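Re: [grippers] Osden vs Urnier on small cubes

On Monday, the Pladden list admin wrote:
> Osden finished 2,303 simulated picks with no drops. I think
> we can stop testing the Urnier and order.

I'd hold off. A clean run in the simulator tells me the simulator likes the Osden. What friction value did you use? With the default I can get almost any parallel gripper to look good - ours did too, until we tried 30 picks on the bench and lost 18.

I reran your setup with the Salminen controller, cubes on the colored blocks, cube angle left random.

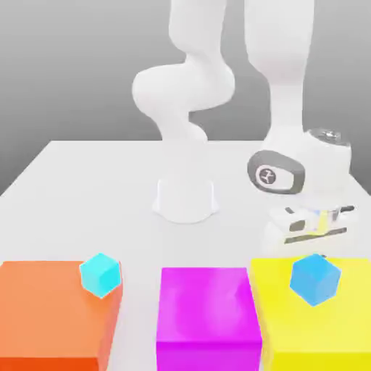
Lower the friction first, then compare. If the Osden still wins on the rotated cubes I'll stop complaining. Please post the log too - a pick count alone doesn't say much about grip.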